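Disley Paired Hand Grippers: Set-up and Operating Guide
Section 4: First two-handed task (hinged container)
Revision issued Dec 26, 2023. Prepared by Natalie Mapplebeck. Checked by Ashley Garside.

4.1 Scope

This section covers the first task performed after the grippers have been assembled (Section 2) and zeroed (Section 3). The task is opening a hinged container and holding the lid while the second gripper works at the base. It uses both grippers and requires no powered arm.

Complete Section 3 on the same day. Zero values are not retained when the Entwistle logger is switched off.

4.2 Before you start

Place the table so that both operators, or both hands of a single operator, can reach the centre without leaning on the edge. Wipe the tabletop. Route the logger cable behind the operator and secure it with the supplied clip.

Check the following on each gripper:

Pads seated squarely against the mounting blocks, screws flush.
Linkage pivots free through the full stroke.
Brass inserts in the arms clean and not standing proud of the plastic.
No cable in contact with a moving link.

CAUTION: Do not run the fingers through a full stroke with a pad removed. The mounting blocks will meet and the upper pivot may crack.

4.3 Opening and holding the lid

1. Set the container on the table with the hinge away from the working gripper. The base must sit flat.

2. Open the working gripper fully and park it above the near edge of the container. Start the recording. The logger beeps once.

3. Bring the holding gripper in from the left. Close its fingertips on the rim of the lid, on the outer left side and near the top. Gripping close to the hinge gives poor leverage and lets the lid twist.

4. Raise the lid in one steady movement until it stands nearly upright, then hold. Keep your fingers under the linkages and clear of the pivots.

5. Advance the working gripper with its pads apart until one pad lies on each side of the base. Do not touch the lid with the left pad. The left pad may overlap the lid in the camera view at this point; overlap in the view is acceptable, contact is a fault.
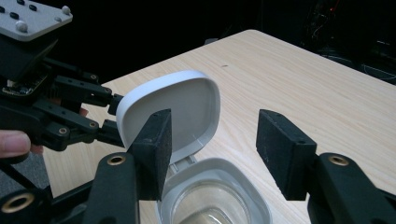

6. Hold both grippers still for 12 seconds. The logger uses this interval to match the two tracks.

7. Withdraw the working gripper along the path it came in on. Lower the lid with the holding gripper and release. Stop the recording.

NOTE: If the lid springs back when released, do not restart the recording. Mark the take as a fault and begin again at step 1.

4.4 Checking the open position

Run this check at the start of each session and after any change of pads.

1. Move any loose item out from between the fingers. Items standing further back on the table can stay where they are.

2. Let the trigger return under its own spring. Do not push the fingers apart by hand.

3. Look at the camera view. Both pads must be visible with open table between them, and the brass inserts at the tops of the two arms should sit at much the same height. One pad may look larger than the other if it is turned more squarely to the lens. Small differences of this kind need no correction.

4. Read the open value on the logger display. The accepted range is 575 to 686 counts. A reading below 575 indicates a stiff pivot or a trigger that has not fully returned. A reading above 686 indicates that the zero has been lost; repeat Section 3.
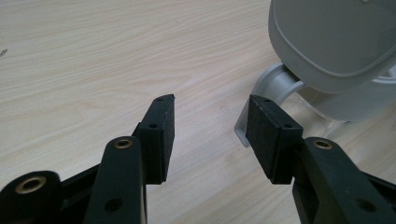 Figure 4-2. Fingers at the open position, nothing held.

5. Close the fingers gently until the pads meet, then release. Repeat the reading. If the two open readings fall on opposite sides of either limit, replace the trigger spring (part 434).

4.5 Faults during the task

Lid slips out of the holding gripper: clean the fingertips with a dry cloth. Do not use solvent.

Working gripper drifts in the recorded track: check that the camera lens is clean and that the operator's sleeve is not crossing the view. Dark, featureless backgrounds reduce tracking quality. Angle the camera down so that the tabletop fills more of the view.

Logger beeps three times: the two grippers are no longer paired. Switch both off and pair them again, left gripper first.

Pad edge lifting: refit the pad and tighten its screws by hand. Pads supplied before February use a shorter screw and must not be mixed with the current type.

4.6 Spares and service

Order pads, springs and screws from the Hidulby depot. Grippers with cracked links should be returned to the Trondton workshop complete, with pads fitted. Do not dismantle the linkage. Colour marks on the pivots are set at assembly and are used to check alignment on return.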